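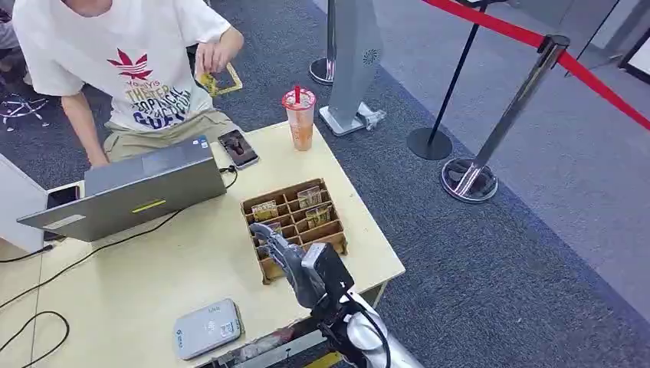 Laptop open, phone on the table: enough kit for a first backup.

Backing up phone photos to a laptop

1. Check free space. A library of 3,000 photos can need more than 11 GB, so clear old downloads first.

2. Connect the phone with a data cable. Some cables carry power only — if the laptop does not list the phone, try another.

3. Unlock the phone and choose File transfer when prompted.

4. Make a folder for each month, such as "June", and copy the photos in batches of 600 or fewer. Large batches tend to stall.

5. Compare the file totals in both folders. If the phone shows 527 and the laptop shows less, sort by name and copy the missing files.

6. Open a few pictures at full size before deleting anything from the phone.

Videos follow the same steps but take longer. Keep the phone unlocked until copying ends.

Ditte Østergaard, 1 December 2023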